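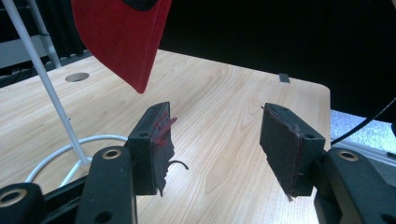 Hand-Held Grippers: Rules of Use and Good Practice – Frequently Asked Questions

Reading time: 5 minutes

Wundow lends hand-held grippers to sites that record everyday handling tasks for robot training. These are the questions we get most from operators and site leads. The answers apply to every site on the Soltarora program. If your site has stricter rules of its own, follow those.

Are worn finger pads a reason to stop recording?

It depends on where the wear is. Ragged foam at the outer edge of a pad is allowed as long as the contact face is whole and the pad block is tight on the finger. Stop and change the pad if you can see the block through the foam where the jaws meet, if a strip hangs across the gap when the jaws are open, or if the foam slides when you push it with a thumb.

Always change both pads together. A new pad facing an old one grips off center, and the recordings from before and after the change won't match.

How long does a set of pads last?

We plan on 4,000 closes for smooth, hard objects and 1,000 for fabric, felt and anything with a seam. These are upper limits. Plenty of sets come off earlier, and a set that fails the visual check comes off whatever the counter says.

What do I do about fibers or scraps stuck to a pad?

Remove them before the next take. Felt and other soft fabrics shed, and a loose scrap on the pad can change how the next object releases. Use tweezers or a strip of low-tack tape. Don't use solvent, which softens the glue under the foam.

If the scrap came from the object, look the object over as well. Anything with a torn edge goes in the repair bin and is taken off the object list for that session.

Can I trim loose foam with scissors?

Yes, at the outer edge only. Cut with the jaws open and the gripper lying on the desk. Don't trim the contact face. Write "trimmed" in the pad log.

Do I have to clear the desk before every session?

Clear what isn't part of the task. Lamp stands, poles and fixed mounts can stay if they were there when the station was approved. Cables are the usual problem. A loop of cable lying on the desk should be pushed back or clipped down if it's within reach of the fingers or your sleeve. Leave the grommet hole free so there is somewhere to route it.

May I hang objects instead of laying them down?

Yes. Hanging tasks are in the Tolilari task set from version 5 on. The support has to hold the object without your help, and the object should hang clear of the desk or rest on it – pick one and keep it for the whole session. Mark the take as "hung" in the task sheet. Bring the open jaws up to the object slowly, and don't pull down on it to test the hook during a take.

Does the gripper need calibration each time?

Once at the start of a session, and again after any pad change, drop or knock against furniture. Open the jaws fully, close them fully, and repeat until the readout settles. If it doesn't settle, label the unit and send it back. Please don't open the housing.

How close can another person stand?

Outside arm's reach of the operator while a take is running. The closing force is low, but a fingertip between the pads will still hurt. Long hair is tied back and lanyards come off.

What about faces, screens and papers in the background?

Check before you start. Turn screens off, put papers in a drawer and ask people to move out of view. A plain wall or a dark curtain is fine. If somebody walks through, finish the movement, stop, and flag the take for review. Don't delete it yourself, as gaps in the numbering slow down the audit.

What has to be in the pad log?

The unit number, the date the pads were fitted, the closes on the counter at the start and end of the session, the main material handled, and any trimming or cleaning. One line per session is enough. The form is Bevan 292, and paper copies are accepted.

Who decides if a pad is good enough?

The operator. A site lead can tell an operator to change a pad but can't tell an operator to keep using one.

Filed under: Robotics > Standards & Safe Use

Comments (3)

gripside
Does the fabric limit apply to leather too? We do mostly gloves and wallets.

padchanger_k
We treat smooth leather as hard and suede as fabric. Works for us, but I'd like to see it written into the rules.

northbench
Please add the part about changing both pads to the card that ships with the unit. Our new starters keep swapping only the left one, and then we lose half a session of takes.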